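News from the Saturday Fruit Table

Dear neighbors,

With April the fruit table in the Bravholm community house begins its second year. For those who moved in recently: each Saturday from 8 in the morning we put out fruit which the shops on Godow Street could not sell before the weekend. It is good fruit, only a little too ripe or not so pretty. You take what your family can eat in two or three days, and you pay what you wish.

Last month the box collected 495 dollars. From this money we pay the cooling room and the paper bags, and the rest goes to the summer lunch for children. Ghizlane Metwally keeps the book and will gladly show it to anyone who asks.
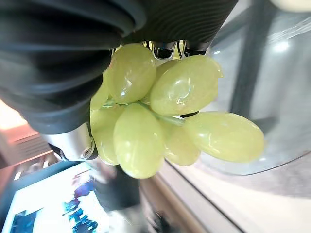
Many of you have asked how to keep grapes fresh at home. My mother never washed them before putting them in the refrigerator, and I do the same. Leave them on the stem, in an open bag, and take out any soft ones. If you have too many, freeze them on a plate for one night. My children eat them like candy, but for the very small ones please cut them lengthwise in four parts, frozen or not.

We also have a request. Wael Zaki has driven the van every week since the autumn, and he would like to have one free Saturday in the month. If you have a license and can be at the Amrani bakery at seven, please write your name on the list by the door. The round takes more than an hour, with five stops.

Jam jars are welcome again, with lids please. The 500 gram size is the best for us.

With warm greetings,
Anas Tawfik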